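**Fichas de póquer: empréstimo de malas abre em janeiro**

A loja de jogos Bianchini vai passar a emprestar malas de fichas de póquer a clubes e associações de Mirkberg. O serviço arranca em janeiro e foi anunciado a 18 de setembro de 2018 por Aldo Negri, responsável pela loja. Cada empréstimo custa 11 euros por noite, com uma caução de 50 euros.

As fichas seguem em malas rígidas e devem voltar arrumadas nas respetivas ranhuras. 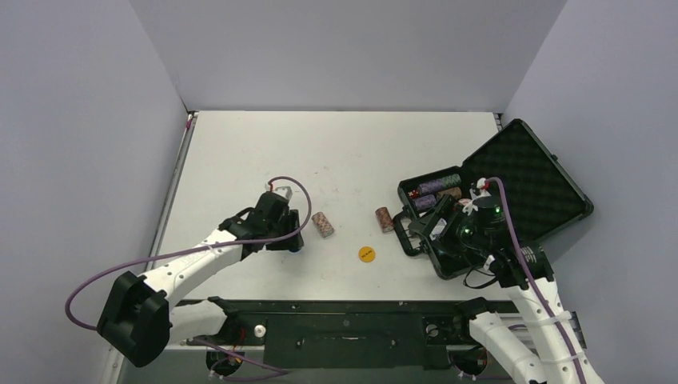 **O que acontece se faltarem fichas na devolução?**
O valor das fichas em falta é descontado na caução e o restante é devolvido no próprio dia, ao balcão.

Os pedidos fazem-se na loja, com a indicação da data e do nome da associação. Quem reservar para mais de uma noite paga a totalidade no levantamento. O clube Herkance, que organiza torneios sem prémios em dinheiro, já reservou duas malas para o seu encontro de abertura, na sala Hivorach, com lugar para 90 jogadores. As inscrições para esse encontro são feitas diretamente no clube.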